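4.3 Placing seating on carpet tile

These steps apply to the Kavlow two- and three-seat sofas on modular carpet tile. Complete section 4.2 (attaching the feet) before starting.

1. Vacuum the floor area and pick up loose items. Grit under a foot will cut the tile backing.

2. Check that every tile under the sofa is fully bonded. Lift one corner of each with a fingernail. Re-glue any tile that comes up and wait 4000 seconds before loading it.

3. Close the blinds if the sofa will stand near tall windows. Pale covers fade unevenly in direct sun.

4. With two people, lift the sofa by the base rail and lower it straight down. Leave at least 11 inches between the sofa and the blinds.

CAUTION: Do not drag the sofa. Dragging opens the seams between tiles and can tear a foot loose.

5. Line up the front edge with a tile seam. Where tiles are laid in alternating directions, use the seam as the guide and ignore the streaks in the pattern.

6. Route cables away from the feet. A cable lying on the carpet must not pass under the sofa.
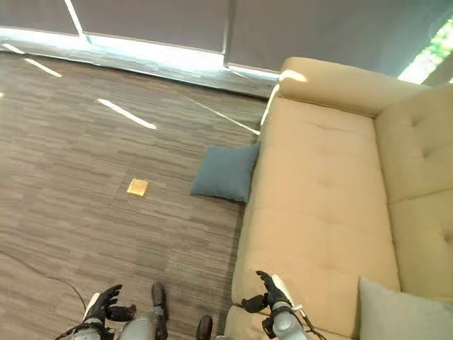 Wajid Hashmi of the Tadville showroom asks that installers also check the line a second time after the cushions go on, as the base can shift on low pile when the covers are pulled tight. He allows a quarter inch of drift before he has the sofa lifted and reset.

7. Set the seat cushions, then the loose pillows. Zip openings face the back.

8. Sit at each end in turn. If the base rocks, turn the adjustable foot at that corner clockwise until it touches the floor. Do not exceed 7 full turns.

NOTE: Felt pads are for hard floors only. Remove them before placing the sofa on carpet tile.

NOTE: New tile compresses under load. Repeat step 8 after 70 days.

For sofas joined with the Zustier link bar, continue with section 4.4.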